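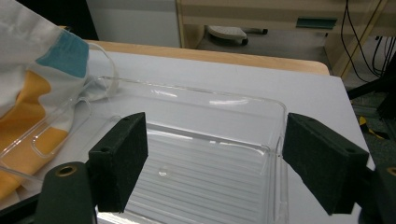 März, nachmittags. Packtisch, weiter mit Snacks und Beuteln.

Klarsichtschalen (die mit den Rillen im Boden) probiert. Spiegeln stark am oberen Rand, auf der weissen Platte kaum zu sehen. Evtl. dunkle Unterlage besorgen. Loser Folienstreifen nervt, nächstes mal vorher wegräumen. Tuch auch glattziehen.

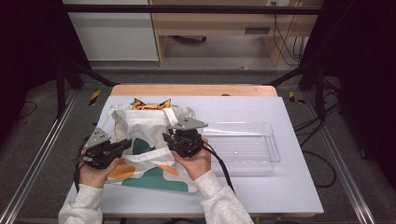 Stofftasche: legt sich gern auf die Seite, Henkel im Weg. 10 Durchgänge geplant, 5 geschafft, bei 3 davon Packung nicht ganz drin. Tüte knistert und ist sperrig, Öffnung muss weiter auf.

Offen: Schale zuerst oder zuletzt einpaken? Liste Marras nachtragen.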